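I spent this week teaching a robot arm with my own hands. Some notes for people who want to try it at home or in a small lab.

First, what I mean by teaching. I hold a small copy of the arm, I move it, and the other arm follows me. The computer writes down every joint angle. Later a model learns from these recordings. In our group we call one recording a "pass".

My goal was 300 passes of one simple task: pick up the cylinder and put it in the tray. I have 51. I am slower than I planned, but I am not sad about it.

The biggest surprise was my wrist. I turn it too early, before the hand is over the object. I never noticed this in my own kitchen. The robot copies it faithfully, and then the fingers come down at a bad angle.

Callum Haslam, who wrote most of our control software (it is called Druvgate), gave me good advice: do it at half speed and breathe out when you close the gripper. It sounds like yoga. My failures went from very many to 2 in one afternoon.

I also tried remote control with a game pad. For big moves it is fine. For small moves I did not like it, because I must think which stick is "up", and in the recording you can see the arm waiting for me to think.

Please do not delete your bad passes on the first day. I deleted 10 of mine and now I regret it. A pass where you miss and then correct yourself is useful – the model must learn to correct also. 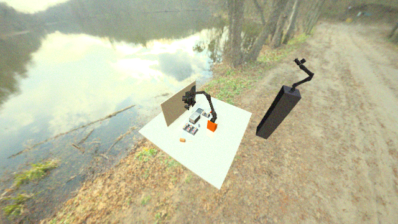
My rule for practice in simulation is to change the background often, so I do not learn to steer by one wall or one shadow. Zavitz is the name of our scene tool, and it lets me load almost any outdoor place. Today I have a lake with fallen leaves on the bank. The orange block by the base of the arm is easy to find with my eyes, but the small cylinder has nearly the color of the leaves and I had to look twice. I think this is good training for me too.

Next I will try the same task with my left hand. If the passes look very different, I will post both curves so you can compare.

Question for the people who do this every day: how long do you record before you take a break? My limit is one hour, then my elbow complains.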